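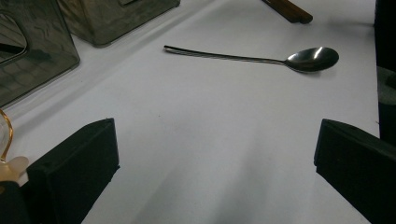
BINDPORT - The Dustine community kitchen will open a sorting table for donated tableware in December, after a collection drive brought in more spoons and chopsticks than its drawers could hold.

The kitchen asked households for 200 pieces and received 512. Most of it came in mixed bags and boxes, with spoons, sticks and serving tools together.

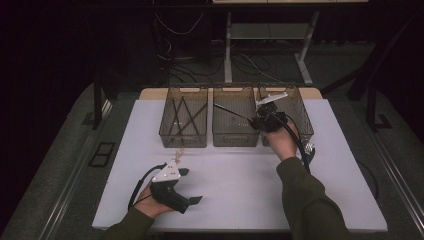 Under the new system, each kind of utensil gets its own plastic basket. Sticks will be matched by color and length before they are put out for use, and singles will be kept back until a partner comes in. Metal spoons will be washed again and checked for bends.

Vukadinović, a hardware store on Pramar Street, is giving the kitchen 28 baskets for the work.

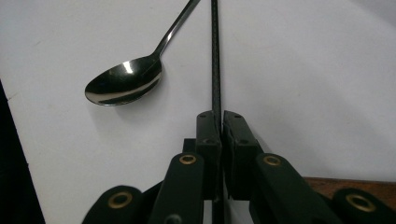
Sets will be free to any household in Bindport, with a limit of 2 per visit. The kitchen is still taking soup spoons and ladles but has stopped accepting knives. Donations can be left at the side door until 4 p.m.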